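May 14, 2004 – bag table, Inddale room

Continued with the cream bags with dark green handles for Skernix. Today only folding and laying flat, no sewing. The table must be free of crumbs and thread ends before we start.
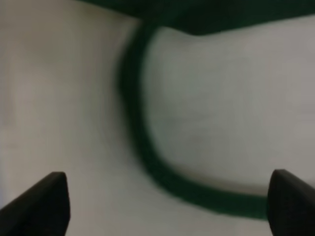 Order is 300 pieces, first part goes out in July. I want to agree the fold with Tonstead before that.

The side panel should be pressed flat along its seam, then the handle laid over the face.

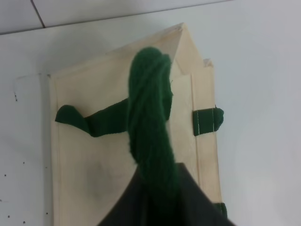

Steam is still to try on the side fold – I would test it on 2 bags first.
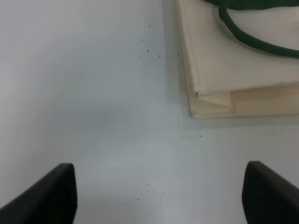 Page last changed: May 14, 2004

Open point: how to fold the bottom strip under. Ask Janevski for the old pattern sheet.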